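Reading Glasses and Readers - The Lukico Range

I've been wearing readers since I turned 45 and I've sat on, dropped or lost nearly every pair I ever owned, so when I started stocking them I got picky! The Lukico is the one I kept coming back to. It's a light, full-rim reader with spring hinges, and it stays put when you look down at a book (my old ones slid right off my nose).

You can get it in 5 strengths, from +1.00 to +3.00, and in 13 colors. The tortoise sells best, but I wear the dark red myself. The shape comes from a 1925 pair that belonged to my grandfather, Lambros Antoniadis, and I had the bridge made a little wider than his - he must have had a very narrow nose.

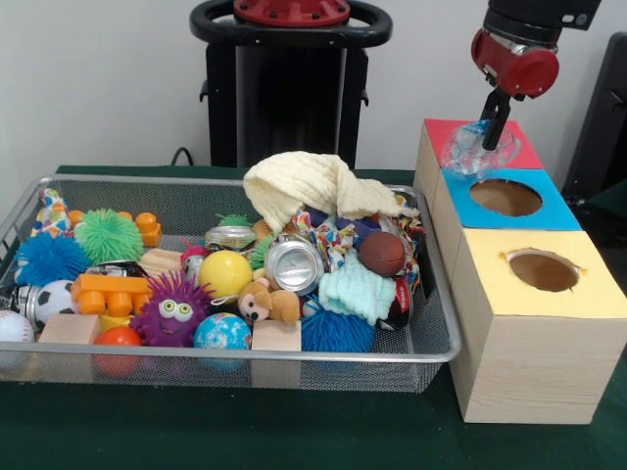 Lukico lenses come with a scratch-resistant coating as standard, and I'd still ask you to use the hard case. Glasses end up in all kinds of company at my house. Drop a pair into something like that wire-mesh tray, full to the brim with toys and a couple of crushed cans, and no coating is going to save you. The case snaps shut with one hand and fits in a jacket pocket. Cleaning is easy too - lukewarm water, a drop of dish soap, then the cloth that comes in the box. Please don't use your shirt!

If you want something sturdier for the workshop, have a look at the Stinberg, which has thicker arms and a rubber nose pad. The Pappas is the folding one for purses and glove boxes.

Not sure about your strength? Come in and try the reading card at the counter, or send me your last prescription and I'll pick for you. Readers don't replace an eye exam, so do keep those up.

Item no. 1198. Case and cloth included. New colors arrive in July.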